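About Pokusari

Pokusari is a small company that makes fermented foods and writes about how to eat them. We began in Udlow with one rented kitchen, 23 glass jars and a recipe for sour cabbage that came from the Vasiliu side of the family. In the first winter we sold only at the town market. Today we make sauerkraut, beet kvass, water kefir and a carrot pickle with ginger, and we send them to shops and to homes.

We are often asked if fermented food is medicine. Our answer is no, it is food. Many people tell us that they feel good when they eat it with lunch, and we are glad to hear this, but we do not promise to cure anything. If you have a health problem or must eat little salt, please speak first with your doctor.
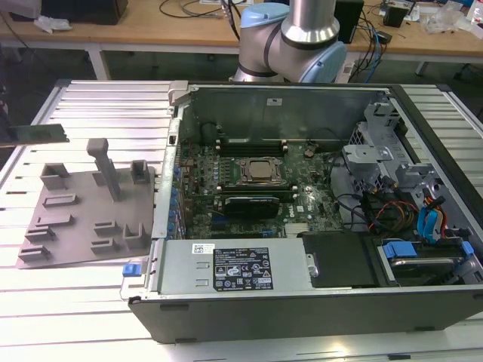 Our cabbage comes from two farms near Udlow and it is cut on the day it arrives. We add sea salt and caraway, nothing more. There is no vinegar and no sugar in the jar, and we do not heat it before closing. For this reason it must stay in the refrigerator, also in your home. The taste becomes more sour with time – some customers wait for this on purpose.

The beet kvass is more difficult. It is sensitive to the season, and the November batch is always darker and stronger than the summer one. We sell it in small bottles of 200 ml, which is enough for two people who try it for the first time. 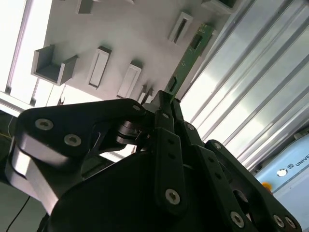
Our Guides

On this site you will find articles about probiotics, fiber, salt and home fermentation. We write them in simple words and we correct them when we learn something better. The most read is still the guide to the first jar of sauerkraut, last updated Dec 21, 2019.

Orders and Shops

You can order from the shop page or buy from our partner Vudex, who keeps our full range in the cold section. Shops that want to sell our products can write to us with the contact form. We answer every message, but in the cabbage season please give us a few days.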